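Belstead rental house, checklist before new tenant
Filled by Saranya Krishnan, comments by Jeanie Lindsay (owner side)
Started in the morning, finished after lunch. Status words: OK / REPAIR / ASK OWNER.

## 1. Outside and access

- [x] House number can be read from the street: OK
- [x] Front gate closes and latches: OK, but the latch needs oil
- [ ] Outside light at front door: REPAIR. Bulb is new, so I think the fault is in the switch.
- [x] Gutters free of leaves: OK
- [ ] Mailbox lock: ASK OWNER. I received two keys and none of them turns.

*Jeanie: The mailbox key is with the old tenant. Please order a new lock, do not wait for him.*

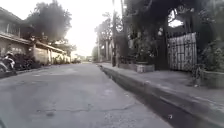
The street, with cracks across the road surface.

## 2. Smoke, gas and fire

- [x] Smoke alarm in hallway, test button pressed: OK
- [ ] Smoke alarm in back bedroom: REPAIR. It makes a sound, but very weak. I changed the battery and it is the same.
- [x] Carbon monoxide alarm near the heater: OK
- [x] Gas shutoff can be reached without moving furniture: OK
- [ ] Fire extinguisher in kitchen: REPAIR. The needle is below the green part.

*Jeanie: Buy both new. Send the receipt to Annapurna Iyer and she will put it in the July expenses.*

## 3. Water

- [x] Main valve opens and closes fully: OK
- [x] Under kitchen sink, after running the tap for 30 minutes: OK, the paper towel I left there stayed dry
- [ ] Bathroom sink drain: REPAIR. Water goes down slowly. I removed hair, and it became only a little better.
- [x] Toilet flush and refill: OK
- [x] Water heater relief valve has its pipe: OK

The plumber from Gratier charged 69 dollars for the last visit. I asked if the same price is valid for the drain and I am waiting for the reply.

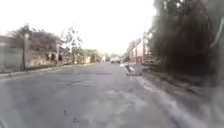 **Can the tenant move in while some items are still marked REPAIR?**
It depends on the item. Everything in section 2 must be finished before we hand over the keys, but a slow drain or a mailbox lock can be done in the first week if the tenant agrees in writing.

## 4. Electric and rooms

- [x] Outlets near water trip with the test button: OK
- [x] Breaker panel labels: OK, I wrote again the two which were faded
- [ ] Bedroom window, left side: REPAIR. It opens, but does not stay up.
- [x] Stair handrail: OK, height is 38 inches at the place I measured
- [ ] Carpet in living room: ASK OWNER. One stain near the closet. Is it from before?

*Jeanie: Yes, it is in the old move-out report. Do not charge anybody for it. For the window, call Evel, they did the others.*

## 5. Keys and papers

- [x] Front and back door keys tested in the locks: OK
- [x] Deposit of 1000 dollars recorded: OK
- [ ] Lease signed by both tenants: Parvathi Pisharody has signed, Vasylyna Savchuk has not yet.
- [ ] Copy of this checklist given to tenants: after section 2 is closed

Signed: S. Krishnan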